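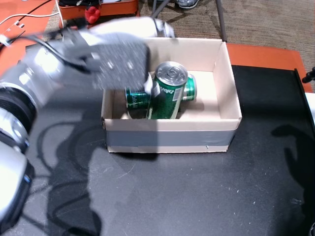 I have finally finished sorting my grandmother's recipes and I am so happy about it that I have to tell somebody, so you're it!

There were 442 of them. Cards, backs of envelopes, pages torn out of magazines, one written on a bus timetable from Wultcombe. My cousin Jolien had kept them since the move, and in February she handed the whole lot over and wished me luck. I figured it would take a weekend. It took until last Thursday.

The good part (and I didn't see this coming) is how much of her life is in the margins. She wrote down who came to dinner and what they thought of it. "Koen had three helpings." "Too much clove, never again." Then two years later, same card, different pen: "More clove." I laughed out loud at that one.

I sorted by dish first, which was a mess, because she'd put a soup on one side and a plum cake on the other. In the end I went by handwriting. Hers got smaller and rounder over the years, so you can line the cards up pretty well once your eye gets used to it. The early ones are all bread and potatoes. Then she moves to Wisonstead, gets a real oven, and suddenly it's cake, cake, cake.

After pulling the duplicates I ended up with 379. There are four versions of the same almond cookie and I kept every one, as they come out completely different. The second is the best by a mile. It uses brown sugar and a bit of orange peel, and you have to let the dough sit overnight, which is torture.

Next up is typing them all out so the rest of the family can have a copy. I'm leaving her spelling alone. If anyone can read the word after "simmer gently with" on the rabbit stew card, please write to me. Neelam says it's "bacon." I still think it says "beans."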